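Larnus Wood Filler, Two-Part, 500 g

Shares 36

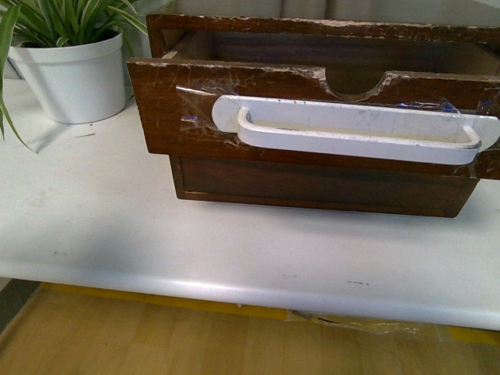 Larnus is a two-part filler for interior wood. It comes as a tub of light tan paste with a tube of hardener in the lid. Mixed together they set hard enough to saw, drill, plane and sand. It is made for window sills, door frames, baseboards, stair treads and furniture, and for old screw holes where a hinge has pulled loose.

Mixing

Put out a golf ball of paste on a scrap of tile or an old lid and add a pea of hardener. Stir until the color is even and no streaks are left. You have 9 minutes of working time at normal room temperature, less in a hot garage. Mix small batches. Once it starts to drag under the knife, throw it out and mix more. Adding water or thinner will spoil it.

Applying

Scrape off loose paint, varnish and soft wood first. The filler needs a clean, dry surface. Press it in firmly with a flexible knife and leave it slightly high. Holes deeper than your thumbnail should be filled in layers, letting each one harden. Sand at 42 minutes or later, starting with a medium paper and finishing with a fine one.

For corners and thin edges, tape a strip of waxed paper over a piece of scrap wood, clamp it to the good side and fill against it.

Finishing

Takes oil and water based paint. It does not take stain the way wood does, so under a clear finish the repair will show. For stained pieces use the Eder tinted sticks, sold separately in walnut, oak and cherry.

Not for use on decks, boat hulls or anything that sits in wet ground. Not for loose joints, which need glue. The Derkley wood glue is the one we stock for that.

Details

Net weight 500 g, hardener included
Shelf life 36 months unopened
Color: light tan, dries a little paler
Store above freezing with the lid pressed down all the way
Clean knives with acetone before the filler sets

The smell is strong while it cures. Open a window and wear gloves when handling the hardener.

The lid was changed in October 2019. Older tubs with the screw lid hold the same product and use the same hardener. Spare hardener tubes can be picked up at the Tolivstead counter or added to any order.

9 comments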